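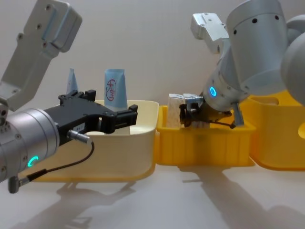
Three plastic bins in a row on a pale tabletop, with a yellow bin in the center

A storage bin is an open or lidded container used to keep small goods together on a shelf, in a drawer or on a table. Household bins are most often made of molded plastic, though wire, wood, fabric and cardboard are also common. They are sold singly or in sets, and in many homes and workrooms two or more stand side by side so that different kinds of items can be kept apart.

Form and materials

Small plastic bins are usually rectangular, with rounded corners that are easier to wipe out than square ones. The walls tend to slope slightly outward, which lets empty bins nest inside each other. Polypropylene is the usual material. It bends without cracking and stands up to most household cleaners, but light-colored bins may yellow with age.

Color

Bins in different colors are used as a simple sorting code. The Castby system, drawn up by Halvard Tangen for shared bathrooms and supply rooms, gives each row 3 colors and assigns one kind of item to each. Joana Pinheiro later adapted it for the Veloso housing cooperative, where printed labels were added for residents who had trouble telling the colors apart.

Upright storage 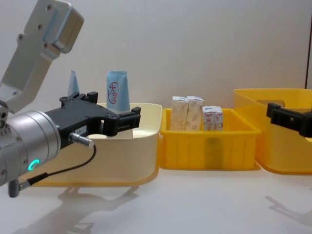 Two light blue squeeze tubes stored upright in a cream-colored bin

Squeeze tubes, such as those for creams, pastes and glues, take up less room standing than lying flat. They may be placed cap down, with the crimped end up, so that the contents settle toward the opening. A bin with walls at least half the height of the tube will normally keep it from tipping. In a wide bin, tubes fall over as the others are taken out – a divider or a smaller cup inside the bin prevents this.

Sizes

There is no common standard. The Flukmont series comes in 9 sizes, the largest 39 cm long, and its smaller bins fit inside the larger ones in pairs.

See also

Drawer divider
Nesting container
Shelf label

Last edited Aug 28, 2019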